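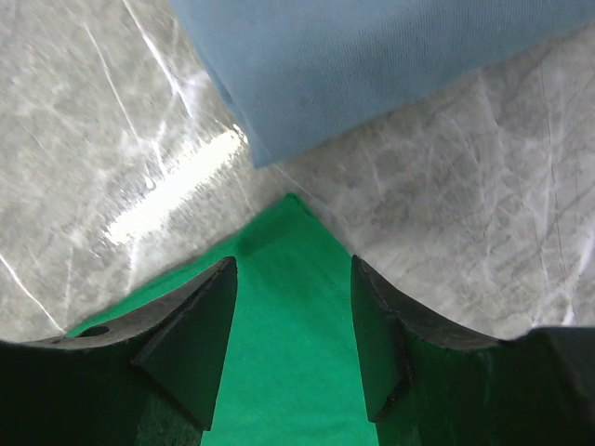

Call for Participants: Household Chores Study

Print this page | E-mail this page

Pivstead is looking for people who fold, wipe, sort and put away things at home, and who wouldn't mind doing it in our test kitchen while we take notes. If you have ever watched a video of a machine folding a towel and wondered whether it could manage your own laundry pile, we would love to hear from you, and so would the engineers down the hall.

The study is called Flusum. Its question is a plain one: which everyday chores can a machine do well enough that a person wouldn't feel the need to do them over? Our own feeling so far is that the answer changes from one chore to the next, and sometimes from one cloth to the next. Moving a cup from the counter to a shelf goes pretty well. Picking up a single cloth by its corner when another one lies right beside it on a shiny countertop is a good deal harder, and fitted sheets we have put off until July.

What you would do

You would come to our Imhof Street building for 2 visits. At the first, you do a set of ordinary chores your own way and at your own speed – folding cloths, wiping a counter, loading a dish rack, pairing socks. Please don't tidy up your habits for us. If you fold towels in thirds because your grandmother did, fold them in thirds.

At the second visit you watch our machine, Prutus, try the same chores, and you tell us what you think of the results. Would you put that stack in your closet? Would you wipe that counter again? You are welcome to be blunt, and you can stop it at any time with the red button on the table.

Who can take part

Anyone 18 or older who does at least some of the chores at home. We would be especially glad to have people who clean or fold for a living, in hotels, laundries, shops or care homes, as well as people who find these jobs tiring or painful. No technical background is needed. You should be able to follow spoken or written English, and we can set the tables for seated work if you let us know ahead of time.

Pay and practical matters

Participants receive $1000 after the second visit. Parking is free behind the building, and there is coffee, tea and usually something baked. Your hands and voice will be recorded, your face will not, and you may ask us to delete your recordings later on.

To apply, send a short note to the Flusum study desk, Pivstead, 1503 Imhof Street, with your phone number, the times of day that suit you and the chore you like least. Please put reference 1293 on the note.

Last updated: 5 December 2024

Print this page | E-mail this page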